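4/19/18 — The two-armed cell, and a day of fingertips
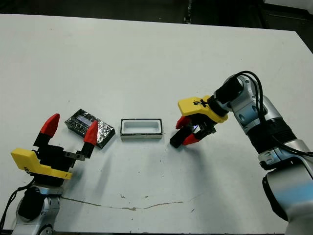 I had promised myself an early finish today and of course I spent the whole of it on fingertips. We had swapped the old ones for the red ones, which are pointed and a good deal grippier, and I'd rather hoped that would be the end of it. It never is, bless them. New tips mean the arm thinks its fingers end somewhere they don't, so everything has to be taught again from the beginning, left arm first and then right.

The left one behaved beautifully. I had the touch-off done before my tea had gone cold, and Ecaterina came by and said it was the first time she'd seen me smile at it since it arrived from Laditz. The right one was another matter — it closed a hair late on one side, so anything slim got nudged round before it was properly held. I suspected the linkage, then the cable, then (I'm ashamed to say) Trí, who had been the last to touch it. In the end it was one screw at the base of a finger, and all it wanted was 2 turns. I've apologised to Trí and owe him a bun.

After that I put it on the packing job, small black thing into small black box, at 30 per cent speed, and stood there with my hand by the stop button like a nervous parent at the swimming baths. I do love watching the pair of them lean in over the table together. I could do it all afternoon, and Brijesh would say I very nearly did.

The table is getting scruffy, I must admit, with that long brownish line wandering across it, and I keep meaning to ask Marjatta whether we might have a new top in May. I also need to write the new finger length in the cell book before I forget it, and to go over the wrist cables again, the right arm's especially. The next proper grease is due at 1,000 hours and we are 35 short.

Home late, beans on toast, very content.

Filed under: Workshop Days, Robots & Other Colleagues

3 comments

Iida Väisänen: Ha, it's always the screw! We lost most of a week to one on our old Saavedra. Do you mark yours with paint?

Trí: Bun received. Apology accepted.

Marjatta A.: I have seen the bit about the table. Come and find me.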